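Speaker notes: subtitling a serial drama on a short schedule

Slide 1. Title. Introduce the series: Later, a romance serial, screened through the Kedulbridge service. Mention that the talk covers subtitles only. Dubbing was handled elsewhere and I have no figures for it.

Slide 2. Source material. Dialogue list came from Ospina with timecodes but no speaker labels. Episode one had 503 lines. After splitting and merging we delivered fewer events than that, mostly because the two leads interrupt each other in the café dialogue.

Slide 3. Reading speed. We set a ceiling for each event and flagged anything above it. Some 80 events were flagged in the first pass. Explain the order of repair: extend the out time first, then merge with the next event, then cut words. Cutting is last. Pause for questions on this slide, it usually gets them.

Slide 4. Forms of address. The leads move from formal to informal speech in episode four. English has no direct match. We used surnames up to the confession and first names after it – one change, made once, and kept in the style sheet so that later translators did not undo it.

Slide 5. Songs. The theme is subtitled in full in episode one only. Insert songs are subtitled where the lyric bears on the plot. Rights for the lyrics were cleared separately, so check the contract before the spotting stage. Italics throughout, no music symbol.

Slide 6. On-screen text. Phone messages are the main problem. They often appear while someone is speaking. Dialogue takes the bottom position, messages go to the top in capitals.
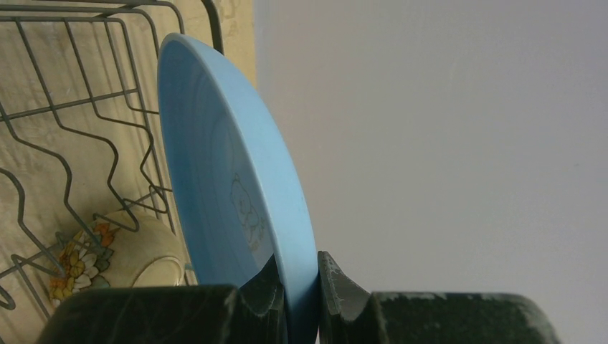
Slide 7. Review. Two passes: one against the script, one with the sound off. The second pass found most of the line-break faults. Skip the spreadsheet if time is short.

Slide 8. Test screening at Nendach in January. The hall seats 300. Subtitles were legible from the back row at the larger size, but the top position was washed out on pale walls. We added a thin outline – the same file then went to the service unchanged.

Slide 9. Questions. Handouts are by the door. The style sheet is the last two pages.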